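Courses > Textile Care > Handouts > Week 2
Search this site Go

Reading Care Labels
Instructor: Benedita Gouveia

Check the label before anything goes in a drum. Shared machines have large drums and a round front door.
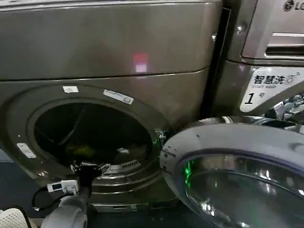
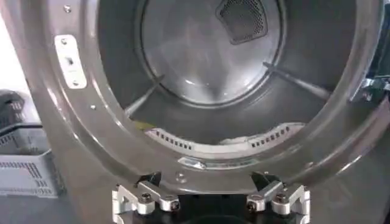
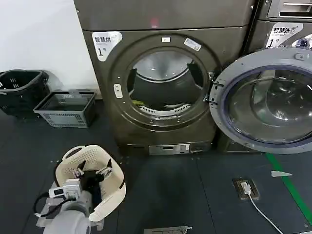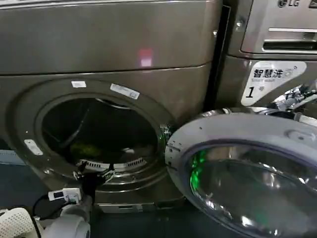
The washtub symbol gives the highest wash temperature. One bar under it means a gentler cycle, two bars gentler still. A triangle is for bleach. A square with a circle inside is tumble drying: one dot low, two dots normal.

Wool shrinks from heat and rubbing together. Dry it flat.

Bring one labeled garment on Friday.

Comments (2)

marta_k: Does the quiz cover ironing symbols?

D. Pell: Yes, page 54 of the reader.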